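Marietjie Maluleke y la segunda vida de las mesas viejas

2022-08-26

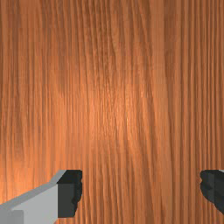 Marietjie Maluleke habla de las mesas como otros hablan de sus perros. En su taller de Flallow tiene ahora mismo siete en espera, y se sabe la historia de todas. «Esa estuvo en una cocina donde comían once personas. ¿Tú sabes lo que aguanta una mesa así?», me suelta nada más entrar, con la lija todavía en la mano.

Empezó con un aparador de su abuela, que estropeó por completo (lo reconoce muerta de risa). Le quitó el barniz con una lijadora demasiado agresiva y se llevó por delante media chapa. «Lloré dos días y luego me apunté al curso de Lungile Shezi, en Meredith. Lo primero que me hizo fue guardar la máquina y lijar a mano, siempre a favor de la veta, durante toda una tarde. ¡Salí con los brazos hechos polvo y feliz!».

Desde entonces ha restaurado 384 muebles, todos apuntados en una libreta de tapas verdes. El más largo fue un comedor de Skerneck: 445 horas, entre encolar las sillas, rehacer dos cajones y dar goma laca a muñequilla. «La goma laca es una maravilla. Das una pasada finísima, esperas, das otra, y de pronto la madera tiene fondo – te quedas mirándola como una tonta».

Le pregunto qué acabado recomienda a quien empieza y contesta sin pensarlo: aceite. «Se aplica con un trapo de algodón, se deja quince minutos y se retira lo que sobra. Si te equivocas, lijas un poco y vuelves. Con el barniz sufres mucho más». Eso sí, insiste en extender los trapos al aire libre hasta que se sequen, nunca hechos una bola, porque pueden arder solos.

En junio abrió las puertas del taller a los vecinos y todavía se emociona al contarlo. Vino gente con taburetes, cajas de costura, hasta una cuna. «Un señor trajo la puerta de un armario, solo la puerta. El armario ya no existía. Y la dejamos preciosa».

Ahora anda con un escritorio de nogal que le trae de cabeza, con una persiana atascada y tres tiradores desaparecidos. Shezi le ha prometido pasar a echarle una mano con las guías. Antes de irme me pone un retal de lija del 240 en el bolsillo, «para esa silla que me has dicho que tienes en el trastero».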